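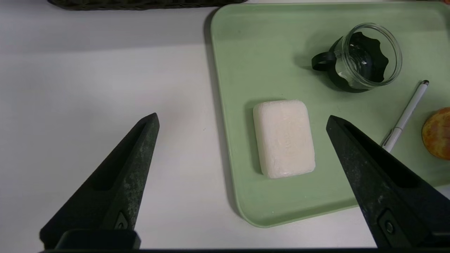 Bar Soap, and How to Stop It Turning Into Pudding

Filed under: Bathroom, Kitchen Sink, Small Defeats

A bar of soap has one job and one enemy, and most of us store it in a puddle of the enemy. Then we complain that bar soap is messy and go buy a pump bottle. I did this for years. I have since come back to the bar, mostly out of thrift and partly out of spite toward pumps, which always quit with an inch left in the bottom.

What follows is everything I know on the subject, which is more than I would like to admit at a dinner party.

Flat trays

A flat plastic tray with a little lip all the way around is the soap dish most people own, whether they bought it as one or not. Mine came from Jaswood in a set of 2, and I'm fairly sure it was meant for cookies. It wipes clean in a second, it doesn't chip when you drop it in the sink, and it keeps the slime off the counter.

The slime has to go somewhere, though, and with a lip it goes nowhere. Water runs off the bar, meets the rim and sits there. By Tuesday the bottom of the soap is the texture of cream cheese.

You can keep the tray. Do one of these:

Put something under the bar. Two thick rubber bands stretched around the soap itself work fine and cost nothing if you buy broccoli. A scrap of plastic canvas from the craft drawer also works. So does a cut square of loofah, which looks nicer, right up until it doesn't.

Tip it. A bottle cap under one end of the tray sends the water to the low end, and the soap goes at the high end. Your guests will think the counter is crooked. Let them.

Empty it. I know. But if you're standing at the sink anyway, pour the tray out when you brush your teeth at night. That one habit has done more for my soap than any gadget.

Stand the bar up

A wet bar lying on its broad side dries on top and rots underneath. Turn it over each time you use it, or stand it on its long edge if it's fat enough to balance. Worn bars won't stand. New ones will for a week or so, then they start falling over in the night and scaring the cat.

Move it out of the splash

In the shower, the usual built-in shelf is directly under the water, put there by somebody who must have owned shares in soap. Keep the bar at the far end or up high. At the kitchen sink, put it on the side away from the faucet handle, where the drips from your hands don't land on it every time you turn the tap.

Two bars, taking turns

This sounds like something a rich person would do, and it's cheaper. Use one bar in the morning and leave the other to dry out, then switch. A bar that gets a full day off stays hard and keeps its corners much longer. Write nothing down. You'll remember which one is wet.

Unwrap it early

When you bring soap home, take it out of the box and leave it in the linen closet for a month or two. It loses a bit of water and comes out harder, and in the meantime the towels smell decent. Plain white bars are good for this. I'd skip the heavily dyed ones, or at least put a sheet of paper under them, for reasons a set of my pillowcases could explain.

I bought a bulk carton of Pasaribu bars this way, 100 of them, in what I can only call a mood. The closet held up. The shelf bows a little.

Cleaning the tray

Smudges and soap film on a pale plastic tray show up mostly when the light comes in sideways, so in my house they're a morning problem. Warm water and a fingertip will take off fresh film. For the older, crustier kind:

Scrape first with an old plastic card. Katard makes a proper little scraper, and it's nice, and so is the expired library card I used before it.

Soak the tray in hot tap water with a good splash of white vinegar for half an hour. Go and do something else.

Rub with a soft cloth and rinse. Stay away from scouring pads and steel wool on plastic. They leave fine scratches, and the film loves a scratch. You'll be cleaning it twice as often and the tray will never look smooth again.

Dry it before the soap goes back. Nobody does this. I do it about half the time.

Wipe under the tray while it's up. On a white counter or tabletop there's often a faint ring where it sat, and that comes off easily the first week and less easily the third.

Slivers

When the maker's name has worn away to a few bumps you can't read, the bar still has plenty of life in it. When you can see daylight through it, start thinking.

The old trick is to wet the sliver and the new bar and press the two together overnight. It works if both are properly wet and the sliver is laid on the flat side. If it pops off in the shower, let it go. Some relationships are like that.

Otherwise, drop the bits in the toe of an old stocking, knot it, and hang it by the outside faucet for garden hands. I've also rubbed a dry sliver along a sticking drawer runner and a stubborn zipper, and both behaved afterward. A dry one will mark dark cloth for hemming as well, and washes out.

Don't bother melting slivers down into a new bar. I tried it with 570 grams of saved ends and my second-best saucepan. I got a gray brick that smelled of four different hotels, and the pan foamed for a week.

Things I gave up on

Magnetic soap holders. You press a metal disk into the bar and it hangs in the air, very clever, until the bar gets thin and the disk lets go at six in the morning.

Soap on a rope. The rope stays wet longer than I've been alive.

The bamboo dish from Altstead. Handsome for a season, then black in the grooves. If you have one, let it dry out completely between uses, or give it to someone you see rarely.

Next up on this page: what to do with a dish brush that has gone flat on one side.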